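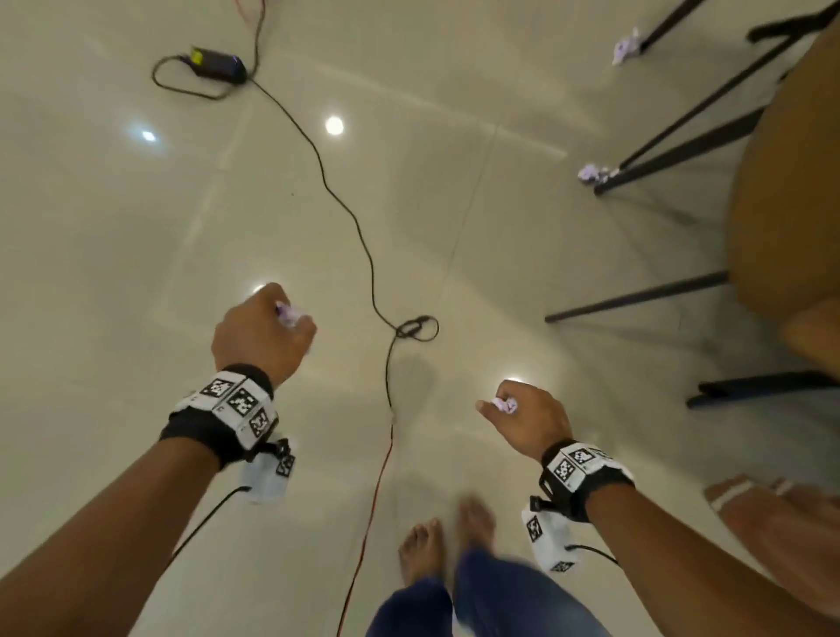
Who is responsible for the floor during a wearable recording session?

The session lead is. The duty stays with one named person from the moment the first band is strapped on until both bands are back in their case. It can be handed over, but only aloud and only between recordings.

Chapter 4
Floors, Cables and Footing

4.1 Scope of this chapter

Chapter 3 dealt with the wrist units: fitting, strap tension, and the checks made on the marker faces before a session. This chapter deals with the room. It sets out the rules for homes and small offices where a worker wearing head and wrist equipment carries out ordinary household tasks, such as picking up litter or folding cloth, so that the movements can later be used to train a robot arm. It does not cover workshops, kitchens in use, stairs or outdoor ground. Those are treated in Chapters 6 and 7.

The rules follow the Flamcombe code of practice, which most readers of this book will be asked to work to. Where the older Urkmont rules differ, the difference is noted. A site may set stricter rules than either. It may not set looser ones.

4.2 Terms

Worker: the person wearing the equipment and carrying out the task.

Session lead: the person in charge of the room. The session lead does not wear equipment.

Working area: all floor that the worker may step on during a task, plus a margin of 40 cm on every side.

Live cable: any cable joined to a supply or to a device that is switched on. A cable is treated as live until its plug has been seen out of the socket.

Task object: anything the worker is told to pick up, move, open, fold or put away.

Standing object: anything else in the room. Furniture is a standing object unless the task sheet names it.

4.3 Cables on the floor

4.3.1 A cable that crosses the working area shall be moved, covered or taped along its full length. Taping at the ends only is not enough.

4.3.2 Knots and loops shall be taken out before the cable is laid. A loop can catch a toe, and it also puts strain on the joint at either end.

4.3.3 Power adapters shall be placed against a wall or under a standing object. They shall not be placed on a walking line.

4.3.4 Cables worn on the forearm shall leave the wrist unit on the underside and shall have enough slack for the elbow to be straightened fully. The slack is checked with the arm raised and again with the arm hanging.

4.3.5 If a cable has to be moved during a recording, the recording is stopped first. The worker stands still until the session lead says that the floor is clear.

Under the Urkmont rules a single cable may cross the working area untaped if the worker has been told of it. The Flamcombe code removed this allowance. Telling the worker does little good when the task calls for looking at the hands.

4.4 Footwear and footing

Many households ask visitors to take off their shoes, and the code allows bare feet on three conditions: the floor is dry, it has been swept, and no task object weighs enough to hurt a foot if dropped. The limit used at most sites is 16 newtons. Socks without grips are not allowed on polished tile or varnished boards.

A second person may enter the working area only if the task needs two people. Both then follow the same footwear rule, and the session lead names which of them has right of way.

Light scraps such as crumpled paper are common task objects. They weigh almost nothing, but on a smooth floor they slide underfoot. The layout should let the worker reach each scrap without stepping over another. No more than 20 may be laid out at one time.

4.5 Bending and reaching

Floor tasks are tiring in a way that table tasks are not. The head unit shifts the wearer's balance forward, and the worker tends to lean further to keep the hands in view. The code limits floor work to 38 minutes in any hour, counted from the first bend. The remainder is spent seated or on table tasks.

Chair legs and crossbars should be treated as obstacles at hand height as well as at foot height. A marker block adds width to the wrist, and workers new to the equipment misjudge the gap. Dimaculangan wrist guards may be fitted over the strap where this is a repeated problem, provided that no marker face is covered. 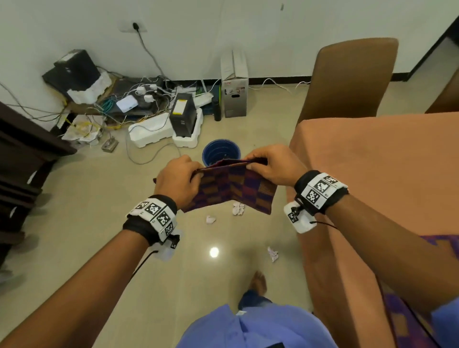

Should packaging and spare equipment be cleared from the room before a cloth-handling task?

Only what stands inside the working area has to go. Items outside the margin may stay where they are if they are stable and will not be moved until the recording has ended. Anything left in place is entered on the room sheet.

4.6 The room sheet

The room sheet is a single page filled in by the session lead before the first recording. It gives the layout of the floor, the position of each socket in use, the standing objects left in place and the task objects with their weights. The form printed at the end of this chapter is the Brastau version, revised Jul 14, 2024. Earlier versions have no line for second persons and should be withdrawn.

Quentin Tanguy, who drafted the revised form, advised that it be filled in standing up, from the worker's starting point. Two faults recur when it is completed from a desk: sockets hidden by furniture are left out, and the margin is measured from the wall instead of from the worker's path.

A new sheet is needed when the furniture is moved, when the task changes from floor to table, or when a different worker takes over. A change of cloth or of paper scraps does not call for a new sheet if the weights are unchanged.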